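## 3. Site visit: Levgate open day

Our group attended the June open day at Levgate to observe a disassembly demonstration relevant to our own cell design. The session lasted 40 minutes and 35 visitors were admitted. Cycle times were not released.

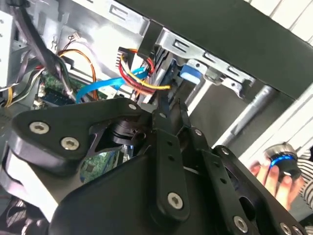 Cable handling remains the weakest part of our Jornmont concept, which assumes a clear path to each fastener. The tower case at Levgate offered no such path: the gripper fingers reached in between the cables, with a blue SATA cable and a bundle of red, yellow and black power wires near the drive area. We will add a cable model to the simulation before section 4 is revised.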